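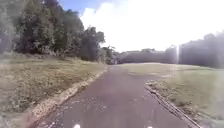
Narncombe path rover

The Narncombe path rover, known to its builders as Kolta, is a small wheeled robot built in a shared workshop in Narncombe and intended to drive itself along paved paths. It has been under construction for longer than its builders like to say, and is described on the workshop's own wiki as "nearly finished," a phrase that has survived 108 edits to the page.

Origins

The rover began as a lawn mower. The workshop had been given the drive base of a dead Medeiros garden machine, minus its blades, deck and manual, and several members felt that two working motors were too good to throw out. A proposal to make a coffee cart was dropped after a short trial with a full pot. Path following was adopted as the goal on the grounds that it sounded easy.

Construction

The frame is aluminum angle bolted to the original base, with a white front end. Two motors drive the rear wheels, and a caster at the front does as it pleases. Power comes from a pair of secondhand scooter batteries, which together account for over 70 percent of the budget and most of the arguments. The total cost, kept on a sheet of paper taped inside the tool cabinet, stood at 400 dollars before anyone thought to include the chargers.

The electronics sit in a plastic lunch box with a gasket. Version 1 of the wiring used the same color for everything. Version 2 uses labels, some of which are right.

Navigation

Kolta steers by camera. Its software, Anix, was written by members of the workshop and sorts each image into two kinds of ground: path, and everything else. It then looks for the two borders of the path, works out where they would meet, and aims a little short of that point. Where the path bends gently and passes behind a rise in the grass, the borders never do meet in view, and Anix has to make do with the last stretch it can find.

The builders' test path is dark gray asphalt between grass verges, and its two sides have little in common. On the right a straight concrete curb throws a thin line of shadow, which Anix likes very much. On the left is a strip of pale, crumbly material, wide and ragged at the near end and narrowing into the distance. Early releases took this strip for a second, better path and tried to join it. Light debris scattered over the asphalt caused a related fault, in which the rover slowed down for what it believed to be a row of small obstacles. The threshold was raised, and it now drives over leaves with confidence. Whether it would also drive over a shoe is listed under open issues.

Glare

Strong sun remains the main weakness. With the light ahead, the sky washes out to white, the lawn on the right goes pale, and a bright vertical streak can appear on that side, down as far as the grass. For most of one September, Anix classed such streaks as lampposts. The present fix is to ignore the upper part of the image entirely, a policy the wiki calls "horizon cropping" and one member calls "looking at your feet." A cardboard visor was tried as well and is still in the parts bin.

Trees along the left side were briefly used as a heading reference. This worked until the wind got up.

Safety

The rover has a red stop button on top and a second one on a cord, held by whoever is walking behind. The workshop rule is that someone must always be walking behind. Top speed is a brisk walk, set after it was found that the earlier top speed was a jog.

See also

Line follower; Dead reckoning; Scope creep

Reader comments

The caster section is too kind. Ours did the same thing until we put a stiffer spring on it. Worth a try before you rewrite any more code.

Does Anix cope with wet asphalt? The reflections drive mine nuts.

Reply: It copes by staying indoors.

Article says the motors drive the rear wheels, but the parts list on the wiki has them in front. Which is it?

Reply: They were moved. The parts list wasn't.

Filed under: Homebuilt robots | Outdoor navigation | Shared workshop projects | Articles needing a parts list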